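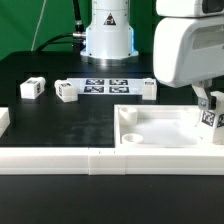
Bandeja blanca con dos vasos cilíndricos y tres bloques blancos en fila sobre el tablero negro.

Ullholm presenta Grisum, una guía de ejercicios para ordenar la mesa de trabajo

La publicación reúne 23 ejercicios con bandejas, vasos y bloques y estará disponible en papel y en formato digital

Draditz, 5 de junio de 2021

El estudio Ullholm, dedicado a la organización de espacios pequeños, anuncia la publicación de Grisum, una guía práctica para aprender a recoger, separar y dejar preparada una mesa de trabajo. La guía se dirige a talleres, aulas, oficinas y también a personas que trabajan en su casa y comparten la mesa con otras actividades. La distribución en papel queda a cargo de la librería técnica Tavares, que dispone desde hoy de los primeros 100 ejemplares.

Grisum contiene 23 ejercicios, ordenados según su dificultad. Los primeros se hacen con muy pocas piezas y duran unos minutos. Los últimos piden más tiempo, y conviene realizarlos entre dos personas, una que recoge y otra que busca después las cosas en el lugar donde han sido guardadas. Todos los ejercicios tienen la misma presentación: la lista de los objetos necesarios, la posición de partida, los pasos y un espacio para notas.

Objetos sencillos y pocos

Para la preparación de la guía, Ullholm ha escogido objetos que se pueden sustituir con facilidad. Una bandeja de bordes levantados, unos vasos y unos bloques bastan para la mayoría de los ejercicios. No es necesario comprar un material especial, y quien no tenga bloques puede emplear cajas pequeñas, gomas de borrar o cualquier otra pieza que se mantenga quieta sobre la mesa.

La bandeja ocupa un lugar importante en el método. En la guía se la llama "la habitación", porque todo lo que entra en ella debe tener un sitio, igual que los muebles en una habitación. Ullholm recomienda una bandeja rectangular y poco profunda, con el fondo plano. Si las paredes son demasiado altas, los objetos pequeños quedan escondidos y la persona termina por vaciar la bandeja entera para encontrar uno solo.

Los vasos sirven en los ejercicios como puntos de referencia. Se colocan siempre antes que las demás piezas, cerca de las esquinas, para que el centro de la bandeja quede disponible. En el ejercicio número 2, por ejemplo, se ponen dos vasos en el mismo lado y se pide al participante que reparta el resto de los objetos sin moverlos. Más adelante el ejercicio se repite con los vasos en esquinas opuestas, y se anota cuál de las dos posiciones ha resultado más cómoda.

Los bloques se ordenan al principio en una fila, hacia el fondo de la mesa. Esta fila tiene el nombre de "línea de espera". Lo que está en la línea de espera todavía no ha sido guardado, pero ya no estorba en la parte delantera, donde se apoyan las manos. Según la experiencia de Ullholm en sus cursos, este paso intermedio es el que más ayuda a las personas que dicen no saber por dónde empezar.

Una mesa oscura y piezas claras

Uno de los capítulos está dedicado al color. Ullholm aconseja trabajar, al menos durante las primeras prácticas, con piezas claras encima de una superficie oscura o con la combinación contraria. El contraste permite reconocer de una mirada lo que falta por recoger. Con una superficie mate se evitan además los reflejos de la lámpara, que en las mesas muy pulidas cansan la vista al cabo de un rato.

El capítulo habla también del desgaste. Una mesa que se usa todos los días muestra marcas, roces y zonas más claras, sobre todo en la mitad delantera. La guía propone observar estas marcas antes de decidir dónde irá cada cosa, porque enseñan qué parte de la mesa se utiliza de verdad. En esa parte no se debería guardar nada de forma permanente. No se exige tampoco que la mesa sea nueva ni que esté perfecta; una limpieza con un paño antes de comenzar es suficiente.

Sobre los cables, la guía dedica dos páginas a una cuestión que aparece en casi todos los cursos del estudio. El consejo principal es llevarlos por detrás de la superficie de trabajo o por un lateral, y dejar siempre un poco de longitud libre, de manera que no tiren del conector. Para los cables finos se recomienda elegir un solo recorrido y mantenerlo durante varias semanas antes de fijarlo.

El origen del proyecto

Grisum nació en los cursos que Ullholm ofrece en su sede de Draditz. Al final de cada curso los participantes pedían unas hojas con los ejercicios para repetirlos en su lugar de trabajo. Las primeras hojas eran fotocopias con dibujos hechos a mano, y no siempre se entendían bien sin la explicación del curso. El estudio decidió entonces redactar los textos de nuevo, con frases cortas y con un vocabulario común para todos los ejercicios.

El trabajo de redacción y de prueba ha durado 9 meses. Durante este tiempo se han eliminado varios ejercicios que resultaban demasiado parecidos entre ellos, y se ha cambiado el orden de otros. El capítulo sobre mesas compartidas, que al principio era un anexo, forma ahora parte del cuerpo de la guía. En él se trata la situación de dos personas que utilizan la misma mesa en horas distintas y que tienen costumbres diferentes - una deja todo a la vista, la otra prefiere guardarlo.

"Hemos querido hacer una guía que se pueda abrir encima de la mesa y seguir con las manos ocupadas", declara Ullholm. "Los pasos son pocos y están escritos con letra grande. Si una persona hace solamente los tres primeros ejercicios y luego cierra el cuaderno, también nos parece bien."

Cómo es un ejercicio

Para dar una idea del contenido, Ullholm adelanta en este comunicado el ejercicio número 9, titulado "De la fila a la bandeja".

Se necesitan una bandeja, dos vasos y tres bloques. La bandeja se coloca a la derecha, o a la izquierda si la persona es zurda, y los vasos dentro de ella. Los bloques se ponen en fila al fondo de la mesa.

El participante mira la mesa durante un momento sin tocar nada. Después decide el sitio de cada bloque y lo dice en voz alta. Solo entonces empieza a moverlos, uno por uno y con una sola mano. Un bloque que ya ha sido colocado no se corrige hasta el final.

Cuando la fila está vacía, se compara el resultado con lo que se había dicho. Si hay diferencias, se escriben en el espacio de notas. El ejercicio se repite al día siguiente con la misma posición de partida, y más tarde con los objetos propios de la mesa: la grapadora, el rollo de cinta, el cargador.

El objetivo del ejercicio es acostumbrarse a decidir antes de mover. En los cursos se observa a menudo que las personas cambian un objeto de sitio varias veces sin haber pensado dónde lo van a necesitar, y que al final de la tarde la mesa está igual de llena que por la mañana.

Edición y contenido

La edición en papel tiene formato de cuaderno, con encuadernación en espiral por el lado superior, para que las páginas se puedan girar completamente y el cuaderno ocupe menos espacio. Las hojas de notas van al final y se pueden arrancar. La edición digital contiene los mismos textos y añade las plantillas para imprimir: etiquetas, una cuadrícula para probar distribuciones y una hoja semanal de seguimiento.

Las dos ediciones se publican en español. Ullholm estudia la posibilidad de traducir la guía a otras lenguas, pero por el momento no hay una decisión sobre este punto.

Disponibilidad

Grisum se puede adquirir en la librería Tavares, en el mostrador o por encargo. Los centros de enseñanza y los talleres que deseen varios ejemplares pueden reservarlos directamente en Ullholm. La edición digital se envía por correo electrónico después de la solicitud, junto con las plantillas.

Durante el mes de junio, la librería Tavares tendrá una mesa de prueba donde los visitantes podrán hacer los primeros ejercicios de la guía con el material preparado. La entrada es libre y no es necesario reservar. Los grupos de más de 9 personas deben avisar con antelación, a fin de que se pueda organizar la visita en dos turnos.

Las personas que ya hayan asistido a un curso de Ullholm recibirán la edición digital sin coste. Para ello deben escribir al estudio e indicar el nombre del curso y el lugar donde se realizó.

Sobre Ullholm

Ullholm es un estudio con sede en Draditz que se dedica a la organización de mesas, estanterías y cuartos de trabajo de tamaño reducido. Ofrece cursos para grupos pequeños, visitas de asesoramiento y materiales impresos. Trabaja con escuelas, talleres de reparación, despachos y particulares.

Sobre Tavares

Tavares es una librería especializada en manuales técnicos, oficios y material para la enseñanza. Además de la venta, se ocupa de la distribución de publicaciones de tirada corta.

Información para los medios

Los medios que deseen recibir un ejemplar de Grisum para reseña pueden solicitarlo al departamento de comunicación de Ullholm, en Draditz. Se permite la reproducción del ejercicio número 9 incluido en este comunicado, siempre que se cite el título de la guía. La fotografía que acompaña al texto se puede publicar con su pie.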